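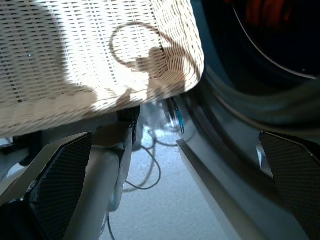

7 min read

Old Wool Blankets, and Why I Can't Walk Past One

Tuesday, February 26, 2019

I bought another blanket on Saturday. I know, I know. I said in the fall that the cedar chest was full and I meant it, but this one was a Gurnum, a real one, with the label still sewn in the corner and the satin binding gone to shreds, and it was sitting under a pile of polyester comforters with a sticker on it for four dollars. Four dollars! I would have paid that for the smell of the thing. (It smells like a closet in a lake cabin. I love it.)

A few of you have asked over the past year how I got into old wool blankets and what to look for, and I keep answering in bits and pieces in the comments, so I'm going to try to put most of it in one place.

It started with being cold. Our first winter in this house we found out that the upstairs bedroom has no insulation on the north side, and I piled everything we owned on the bed and still woke up at three in the morning with an icy nose. Then my aunt mailed me a plaid camp blanket that had been in her garage for ages. It was scratchy and ugly and one end was chewed by something. I put it between the sheet and the quilt and slept like a rock. I remember lying there the next morning kind of amazed that one layer could do that when all my puffy stuff couldn't.

After that I started looking for them, and once you start looking you see them everywhere. They turn up folded on the bottom shelf at thrift stores, in the trunks of cars at flea markets, wrapped around lamps at estate sales as packing material. That last one kills me every time. I once bought a very plain lamp because the seller wouldn't split it from the blanket it was rolled up in. We still have the lamp. It's fine.

What I look for

Feel comes first. Wool has a spring to it. Grab a handful, squeeze it, let it go, and it should open back up by itself. Acrylic blankets from the seventies can fool you by eye, especially the plaid ones, but they feel a little squeaky between your fingers and they stay crumpled longer. I've been fooled by blends plenty of times and I don't mind blends much. They wear like iron.

Then I hold it up to a window. This is the big one! Moth damage hides beautifully in a thick nap and you can fold and unfold a blanket three times without seeing it, but put daylight behind it and every little hole shows up like a star. A few holes are no problem at all. A blanket that looks like the whole Milky Way is going to be cut up for mittens.

Then the edges. There are a few ways a blanket gets finished and I have favorites. Whipstitched ends are the easiest to repair, you just need yarn and a large needle and an evening. Satin binding looks so pretty when it's new and almost never survives, so if you find one where it has, treat it nicely. Fringe is fringe. Raw fulled edges with nothing on them at all are what I like best, because it means the cloth was made so dense that it doesn't need any help.

Weight matters to me more than size. I like something that drapes over you and stays put. My lightest is a baby blanket that comes in at 400 grams on the kitchen scale and it's the one I end up using on the couch the most, over my knees with a book, so don't turn up your nose at the little ones either.

Labels! I could go on about labels for days. The Gurnum one is a woven tag with a pine tree and a sheep that looks more like a dog. Mine has the number 1129 stamped under the sheep in faded ink, and I would dearly love to know what it means. A color code? A loom? If anyone reading has another one with a number, please tell me what it says and what color your blanket is. Mine is a deep mustard with a wide brown stripe at both ends, and it's much prettier than that sounds.

Where I find them

The best place by a mile is the Hamdan flea market, out on Route 247 past the feed store. It opens again in May and I'm already restless about it. Half of it is tools and socket sets and half is tables of kitchen stuff, and the blankets are never on the tables, they're under them, or on them being used as tablecloths. Ask! I've asked to buy the tablecloth out from under somebody's whole display of glassware and gotten a yes, though I did have to help move the glassware. Go early for the good stuff and go late for the good prices. I go early and then again late, with a breakfast sandwich in the middle.

Thrift stores are hit or miss, and you have to check the craft section and the pet section as well as the bedding. The Gurnum was in bedding. The best gray army-type blanket I own was in a bin marked DOG.

Online is where I get myself in trouble, so I mostly stay off. Photos lie about color and nobody can squeeze a photo.

What I do when I get one home

It goes straight into a big plastic bag, and the bag goes into the chest freezer in the garage before it gets anywhere near my other wool. I leave it in for a week, take it out for a day, and put it back for another week. My family is very patient about finding a blanket on top of the peas.

After that comes washing, and this is where people get nervous. I was too! I shrank my second blanket into something like a bath mat, and I still feel bad about it. What I've settled on for the sturdy ones is the washer on the wool cycle with cold water and a small splash of Inurex, the wool soap I get at the farm store in the dull green bottle. It hardly suds and it doesn't have a perfume to it. Anything old, thin, or bound in satin gets the bathtub instead. I fill the tub first, then lay the blanket in and press it down with my hands and leave it alone for half an hour. The water goes the color of tea. It's so satisfying. Drain, fill, press, drain, fill, press, until it runs clear, and then comes the part that will ruin your back, which is getting a soaking wet blanket out of a tub. Roll it up toward one end, lean on it, and let it drain for a good long while before you even try.

Dry flat if you have the room. I don't, so I drape mine over two lines so the weight is shared. A breezy, cloudy day is perfect. Then brush it lightly while it's still the tiniest bit damp, all in one direction, and the nap comes up and the colors wake up and you will want to call somebody into the yard to look at it.

Mending

I'm a slow mender and not a very tidy one. Small holes I darn with whatever wool yarn is closest in color, or if I'm in a mood, whatever is furthest. My aunt's blanket has an orange patch on it the shape of a potato and it makes me happy every night. For heavy cloth I use a thick steel needle from a packet of Skullex leather needles, which sound like something out of a horror movie but have a wonderful point and have never bent on me. Wear a thimble with them. I have a scar.

For the chewed-off kind of damage I trim the end straight and whipstitch it all the way along. You lose a few inches and gain a blanket. For replacing satin binding I have no advice, because I've tried it twice and it puckered both times, and the Gurnum is going to be attempt number three. I've ordered a brown that I think will match the stripe. If you have done this without puckers I want to hear about it in as much detail as you can stand to type. Do you baste first? Do you stretch the binding or ease the wool? Is it a walking foot thing? I don't own a walking foot but I could be talked into one.

Storage, quickly, since it always comes up: clean, dry, folded loosely, and taken out and shaken now and then. Cedar smells great and I use it, but I don't trust it alone. The best thing for a wool blanket is to be on somebody. Moths like a quiet corner, and none of mine get much quiet between October and April. There's one on every bed, one in the car, one on the back of the couch, and the bad gray one lives by the back door for looking at stars in.

The mustard one is in its second week of freezing right now... or it will be on Monday, I should say, it's only been in there since the weekend and I keep opening the lid to look at it. I'll post again when it's washed, and if the binding shows up by then I'll tell you how that goes too.

Oh, and for whoever asked about the blue and cream check from the January post: no label on it, sorry! I've looked at both ends and along the sides. There are some stitch holes in one corner where a label must have been, in a little rectangle a bit wider than my thumb. If that rings a bell with anybody, let me know.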